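**Tablero blanco mate para la mesa del taller, ¿me arrepentiré?**

**leonilde_c** – Mar 15, 2019

Hola a todos! Estoy montando el cuarto de trabajo y me he encaprichado de una mesa toda blanca, mate, sin nada de brillo. He visto la Ullthorpe y otra de Temska que sale 29 euros más barata. La usaría para encuadernar, cortar papel y alguna cosa de cola. Mi cuñada dice que en dos meses estará hecha un asco. ¿Alguien la tiene de verdad, en uso diario?

**tornillo_flojo**

Yo tuve una blanca 7 años y la vendí encantado de perderla de vista. Se marca todo: el lápiz, la taza, el codo. Madera aceitada y a vivir.

**gracavilela**

Pues yo no estoy nada de acuerdo, tornillo. Llevo desde junio con tablero blanco mate y pared gris clarita detrás, de paneles lisos grandes con la junta oscura y fina, y estoy feliz. Se trabaja con una luz muy pareja, sin reflejos que te den en los ojos. 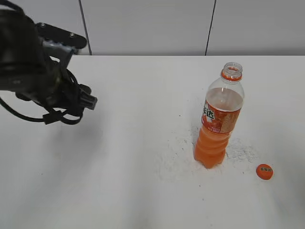

Lo que sí te digo es que el mate pide bayeta húmeda y ya está, nada de estropajo ni de productos con cera porque te deja cercos brillantes (lo aprendí por las malas, con un limpiador de Plestar que me recomendaron en la tienda). Y los cables, Leonilde, piénsalos antes! Sobre blanco, un cable negro colgando se ve desde la puerta.

**tornillo_flojo**

Desde junio es poco tiempo, Graça. Hablamos cuando lleve 7 años como la mía.

**gracavilela**

Jajaja, vale, apuntado.

**esteban_r**

Las juntas de los paneles, ¿cogen polvo? En casa Esteves me ofrecen unas parecidas y es lo único que me frena.

**gracavilela**

Algo cogen. Paso un pincel seco de vez en cuando – el de repostería que ya no uso – y listo. Donde más se junta es abajo, en la línea con la mesa.

**leonilde_c**

Gracias!! Creo que voy a por la blanca, pero con una plancha de corte encima para la cola y el cúter. ¿Ullthorpe o Temska, entonces?

**tornillo_flojo**

La barata. Así te duele menos cuando la rayes.

**gracavilela**

Mira el canto antes de decidir, que en algunas viene mal pegado y se levanta en cuanto le entra humedad.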